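Chapter 4: Showing Instead of Telling

When I started out, I figured teaching a robot meant typing.

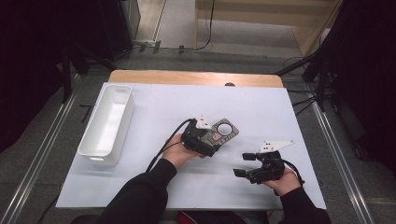

I wrote 700 lines of code to get one arm to put a part in a bin, and then somebody moved the bin two inches! So let's spend this chapter on the other way of doing it, where you do the job yourself and the robot learns from your hands.

There are a couple of ways in. You can steer the real arm from a distance (teleoperation, and we'll get to it in Section 4.3), or you can leave the arm out of it and work with hand-held grippers, one in each hand, while the motion gets recorded. I like the second one for beginners. You feel pretty clumsy for the first few tries, sort of like tying your shoes in oven mitts, and that's fine.

My own first set of demonstrations was for a little sorting job we called Flikoteo. I recorded 52 and threw out 2 where I'd dropped the part, so I had 50 to train on. Were they pretty? Nope. I hesitated, I changed my grip halfway through, I went left when I'd gone right the time before. We'll come back to that last habit, which gave me the most trouble in training.

Before you read on, grab a cup and move it across your desk, slowly. Then do it again and watch where your wrist turns. Write down both paths, and keep your notes handy for Section 4.1.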